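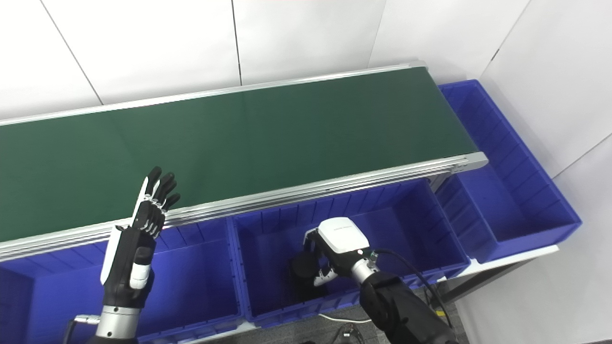 How many examples does a sorting task like ours need? We got by with 800, and the last 100 hardly changed a thing.

Figure 1. Collecting examples at the Dotlow station: the right hand has hold of an object in one of the blue bins.

5 min read

I'd planned on far more, but by November we were repeating ourselves – same reach, same grasp. So we threw out 13 bad runs and started varying where things lay in the bins (Erkholm had done much the same), and that helped a lot!

We use cookies to improve your visit. Accept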